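The Plastic Party Set – a little gallery

I've had a soft spot for bright plastic tableware since I was small, and this year I finally gave in and put together a proper set for picnics and the children's end of the table. Bowls, cups, the odd plate, all in the sort of colours you can spot from the far side of a field. The green cloth came from Nanayakkara, my favourite fabric shop, and I do think it makes everything look twice as cheerful!

Stacks and strays

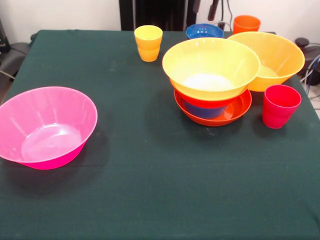
I bought most of it in January, when picnic things are cheap and all anyone else wants is a casserole dish. The bowls are from Divon and the cups came in a mixed bag from Olliveo (I went in for a washing-up brush, I should say). Stacking is half the fun. A small bowl goes inside a bigger one, a plate goes underneath, and the whole lot fits in a bag with room left over for the sandwiches.

Pink is for popcorn

The big pink bowl is everybody's favourite. My friend Lamduan Siriwan borrowed it for a birthday tea and I had to ask for it back twice – she'd got it on her sideboard full of satsumas. It holds enough popcorn for a film and a half. The smaller bowls do for crisps, grapes and olive stones, and I like to keep the blue one for dips as hummus shows up so nicely against it.

Spread out on the green 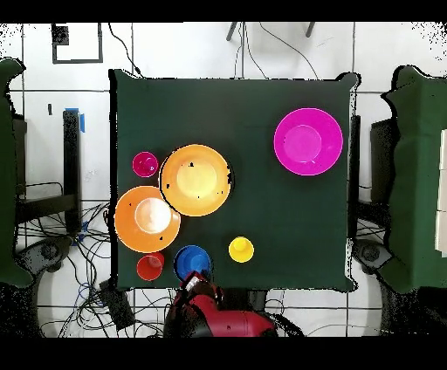
Do the colours fade if you wash them a lot?

Mine have kept their colour so far, but I do them by hand in warm soapy water and let them dry on a tea towel. I've had older plastic go cloudy on me in the machine, so I don't risk it.

Cups and other small things

Small cups are handy well beyond drinks. I've used them for raisins, for beads, for paintbrush water and once for 211 dried beans in a guessing game (the winning guess was 2 out, which I still find a bit suspicious).

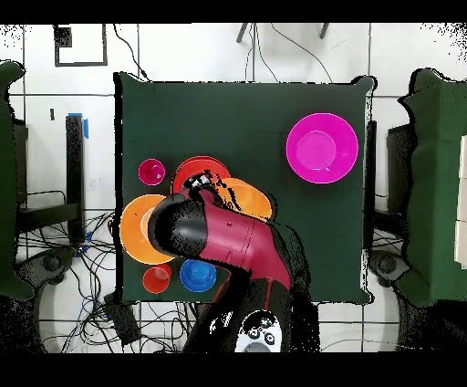 For a bigger do I borrow extra plates from the hall at Brularier, where they have nearly 100 of them in a cupboard, all white. Mixed in with my reds and oranges they look rather smart. Next on my list is a jug, in yellow if I can find one, and a second green cloth for when the first is in the wash.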